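A simulator is not a toy, and it should not be priced like one or judged like one

By Wichai Onsri

In our college in Salinas we had to choose in April between a second real arm and a license for the Brernley simulation package. The arm is better for visitors. I voted for the license, and I want to explain why, also to the colleagues who are still a little angry with me.

The Brernley package costs 580 dollars for one year and allows 29 seats. For this money you receive one arm model, a table, a set of block exercises, and the Fimwood editor, in which the student writes the motion program. With our real arm, a class of 16 students stands in a line and each one has perhaps six minutes. The rest of the lesson they look at the back of another student. I do not call this practical teaching.

My critics say that a simulated block has no dirt on it and no worn corner, and a student who learned only with such blocks will be surprised later. I agree with them. The package is too clean. Friction can be changed, but the menu is hidden so deep that my students did not find it, and the manual gives it only one paragraph. Also the Ornby add-on, which brings sensor noise, is sold separately. I think this is a wrong decision by the company, for noise is exactly what beginners must meet early.

Still, the exercises themselves are chosen with care. The one I like most mixes heights, so the same grasp program cannot be copied from one cube to the next. The student must think about where the fingers come down and how the arm passes the tall box.

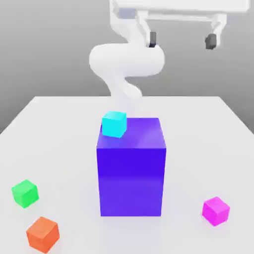

The mixed-height exercise in the Brernley package: one cube on top of the box, three on the table, gripper open.

My advice to other schools is to buy it for one year, keep the old arm, and ask the seller firmly about Ornby before you sign. We will decide again in June.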